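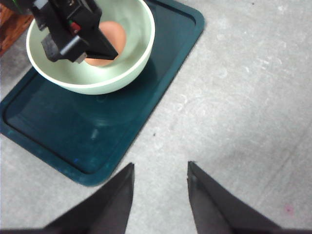

Why is a glazed bowl so shiny?

Hi, I'm Shanti and I love pots! Clay starts out soft and squishy, a bit like cold butter. Then it goes in a kiln, a special oven that can get hotter than 1,000 degrees (don't try it in your kitchen).
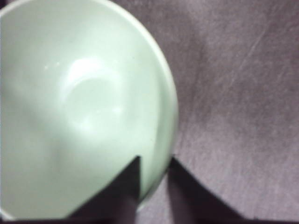 Page last changed: 2025-05-20

The shine on a pale green bowl like this one is glaze. It's mostly ground-up minerals and water, brushed on like runny paint. In the kiln it melts, and when it cools you've got a thin coat of glass!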